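Lidik: Writing and Recording a Four-Song EP in One Term
Project report, Popular Music Practice

Where the songs came from

We started in May with a folder of 43 voice memos, most of them hummed by Wanda Jakubowski on the bus. Twelve had a usable chorus. We played those to each other over one very long evening, and the one we all kept singing afterward was "Pluvell," so that became the opener. I still love that song!

Rehearsals

Niilo Halonen played bass, Karim Aoun drummed, Wanda sang and I covered guitar and the old organ. Our biggest problem was tempo. "Tamiru" is in 7/4, and for the first few weeks Karim and I disagreed about where the bar ended – you can hear it on the early demos, and it's kind of wonderful in a messy way. Marlene Teixeira suggested we clap the organ line before playing it. That fixed the verse in 20 minutes. The bridge took a lot longer.

Recording

We tracked bass and drums live, then added organ, guitar and vocals. I wanted the snare dry and close like on the soul records I grew up with, so we used just 3 microphones on the kit. Wanda sang "Letance" straight through and we kept her second take, breaths and all. The harmony in the last chorus was Niilo's idea, and he sang it too (his first time on a recording).

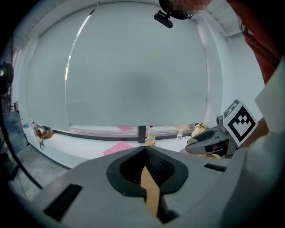
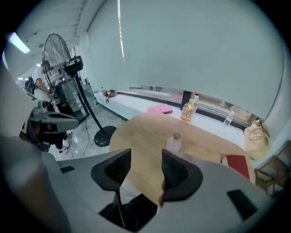
Mixing and feedback

Tetsuya Morikawa listened to the rough mixes and told us the organ was burying the vocal. He was right. I cut the low mids, turned it down and panned it left, and suddenly the words came through. He also liked the false ending on "Tamiru," which we had nearly dropped.

What we would change

More time on lyrics, for sure. The second verse of "Letance" was written the same morning we recorded it. I'd also tune the drums between songs.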